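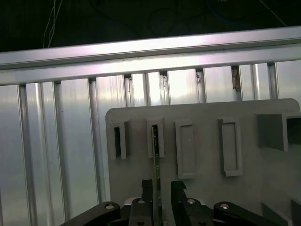 Bench log – memory and holder plate

2019-03-07

Continued with the desktop board in the open chassis and the upright plate on the profile wall. Goal for today was to settle which holder takes which part, so that whoever comes in next doesn't have to ask me or Wellington.

Plate first. The two narrow slots on the left are for memory modules and thin cards, nothing else. The big open box on the far right is for bulkier parts. The two gray frames with closed faces don't hold anything and I'd leave them that way until we decide on inserts. Lenuța wants one for the CPU tray. I said fine, draw it.

The second narrow slot is the one I care about. A green strip goes down into it on edge and wants to be straight before it's pushed. If it leans even a little it catches on the lip. I tried opening the lip on the print with a file last month and made it too loose on one side, so that plate went in the scrap box. New version has 2 mm more depth and a small chamfer. Print file is Nimell rev 18, in the shared folder. Don't use the older ones, they have the mounting holes in the wrong place for these profiles.

The plate sits on the aluminum with T-nuts. Checked them this morning, one upper nut had turned sideways and wasn't holding. Backed it out, turned it, tightened again. Worth a look every week or so.

Light is still bad on that wall. The profiles throw the overhead lamp straight back at you, and the slots are dark inside, so you end up feeling for the opening. Wellington suggested a strip of matte tape behind the plate. Have not done it yet.

Then the board. 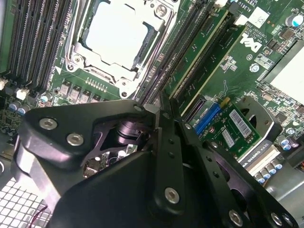

Two modules stay in for now, in the group to the right of the processor. All the other slots on both sides are free. Before putting anything in, open the latch at the end of the slot fully and check the notch against the key. The latches come in white and black on this board. I would go by the manual for the pairing – Istberg has used the colors differently on other boards we've had.

Processor stays clamped. No reason to open the socket for memory work, and the lid picks up fingerprints. Star driver for the frame screws is in the Flevon case, top row. Please put it back there, I lost twenty minutes to it.

Keep tools away from the capacitors below the memory bank. They stand up higher than you expect when you come in at an angle toward the slots.

Parts count after going through the drawer: 452 modules tested and bagged, 18 set aside with worn or dirty contacts. The 18 are in the tray marked Achari. Clean with isopropyl and a lint-free wipe, let them dry, test once more. If they fail again they go out.

Open items:
– insert drawing for the CPU tray (Lenuța Iordache)
– matte tape behind the plate (Wellington Conceição)
– reprint the label for the left slots, current one says "cards" only
– order T-nuts, the bag is almost empty
– find out if we need a second plate before the April batch. I think yes, but it depends on how much of it is memory and how much is the bulky stuff

Left the spare modules in their bags on the shelf by the door.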